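My third month at the gym, and the food problem

I promised to write here every month about my training, and then I was silent for all of January. I am sorry! The reason is boring. I was tired, I was eating badly, and I did not want to confess it in public. But last Monday I finished the first week of my new plan, so now I have something better to tell.

For new readers: I joined the small gym on the second floor of the Rajput building in autumn, together with my coworker Nhi Khổng. She wanted to run faster. I wanted to carry my groceries up the stairs without stopping. We both got the same coach, Dwynwen Jenkins, who speaks very softly and then gives you 100 squats.

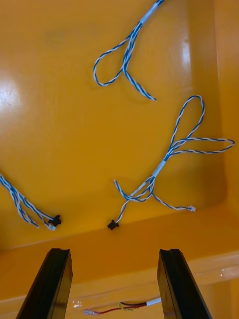 Blue and white wires, in the yellow tray.

The training was fine from the beginning. I go three times a week, at 7 in the morning, before my head is awake enough to make excuses. I like the rowing machine and I hate the side plank, and I think this will never change. Dwynwen says my back is much straighter on the deadlift now. I still use a light weight for it and I don't feel ashamed.

The food was a different story. After training I was so hungry that I bought two pastries at Troltow, the bakery by the bus stop, and ate them standing up. Then I had no real lunch, only coffee and some crackers, and in the evening I ate whatever was in the fridge until I felt sick. I wrote it all down for 8 days, because Dwynwen asked me to. It was not nice to read.
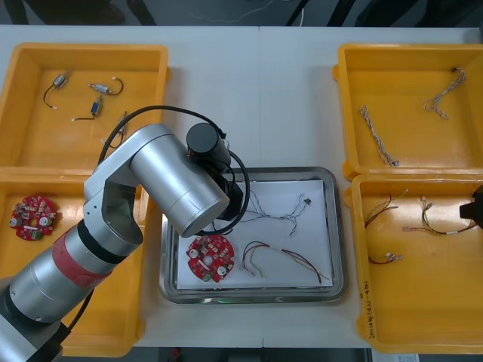
She did not scold me. She looked at my notebook for a long time and asked, "Where is the breakfast?" I said the pastry is the breakfast. She closed the notebook.

So the new plan is very simple. I eat before I leave home, even if it is only a banana with peanut butter. After training I eat two boiled eggs and bread, which I bring in a box. Lunch must be a real lunch, with something green in it. I am allowed a pastry on Saturday, and I have to sit down for it.

The eggs I boil on Sunday evening. My neighbor Tươi Doãn told me to keep them in the shell until I eat them, and she is right, they taste much better this way. For lunch I make a big pot of rice and lentils, and I fry some cabbage with garlic. It is cheap and it smells up the whole hallway – sorry, Tươi.

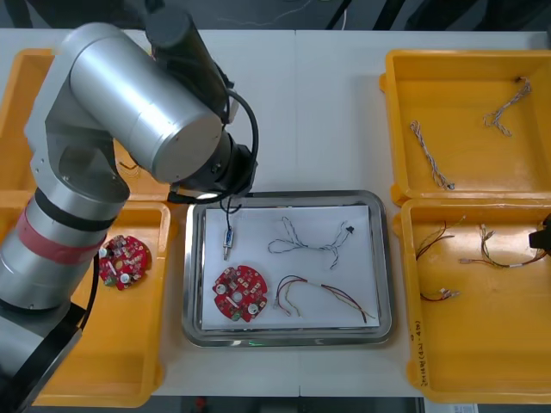
Did I follow the plan perfectly? No. On Thursday I forgot my box at home and the pastries won. But I noticed that I was less hungry in the evening, and I slept better, and on the rower I could keep my speed until the end. Nhi says I also complain less, but I don't believe her.

One thing I still don't know is what to do about water. I drink almost nothing during the day and then a whole liter at night, and you can guess how many times I get up. If you have a trick for this, please write it in the comments.
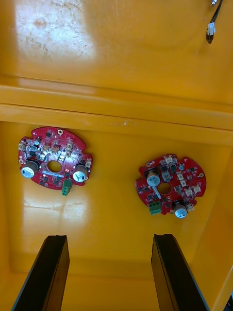 Next month we start with the kettlebells. Emiliano Salcedo, who trains in the group before ours, showed me the swing last week and I nearly let go of the thing, so I am a little afraid. I also need new shoes, my old ones are open on the left side. Has anyone tried the flat ones from Nilska? I have wide feet and I would like to hear from other people with wide feet before I spend the money.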